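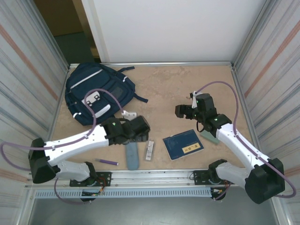

Why does the planner abort with both arms well short of the goal, when each one runs the same path fine alone? A reader running Jedska on two arms asked this under the previous page, and the short answer is padding. Jedska inflates every link of the other arm before checking a plan, and the default is too large for arms that share one table.

Step 1. Set the padding per link. Open the Grekix scene file and find the block named link_padding. Replace the single global value with one entry per link. Keep 23 mm on the shoulder and upper link. Use 9 mm on the gripper and wrist. Reload the scene before planning again; Jedska caches the old collision model until you do.

Step 2. Merge the two plans on one clock. With separate clocks, each arm is checked against where the other one was at the last update. Set sync_mode to shared and horizon to 485 ms. A shorter horizon plans faster but tends to stall when the grippers close in on the same object.
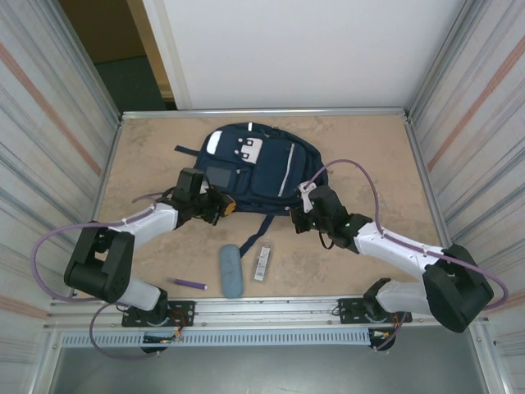 Step 3. Declare which contacts are allowed. By default the checker treats any touch as a collision and rejects the plan. Add the target object to allowed_contacts for both grippers, and for no other link. With a backpack as the target and a gripper at each lower corner, that takes two entries. Leave the small items out of the list -- the eyeglasses case and the marker should stay obstacles, even though they lie close to the approach path.

Step 4. Replay before you run. The command is jedska replay --both --slow. Watch the minimum distance column. If it drops under 7 mm between the arms at any point, go back to Step 1 and raise the wrist value.

Tested with the Olmedo driver, May 2021. The Bendudholm driver ignores sync_mode, so Step 2 has no effect there.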